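Participants wanted — two-handed gripper sessions, Plondden

Trillen is planning its gripper order and needs people to try handling cloth with a pair before we fix the budget. Three places left, 38 an hour, sessions start in March. No experience neded.
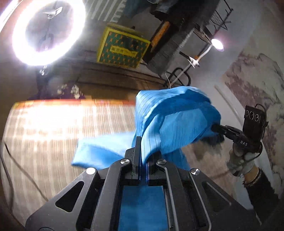
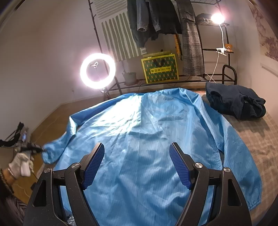
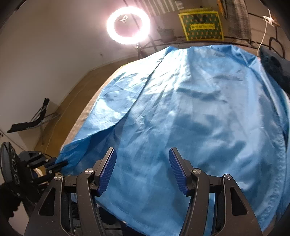

Blue fabric and hand-held grippers, Plondden sessions.

You'd do six tasks, then fill in a form on grip, weight and cables. Answers go straight into the Droltari quote — so be blunt. Bring long sleeves, gloves provided.

Names to Fares Srour by 7 pm pls, with any dates you cant do.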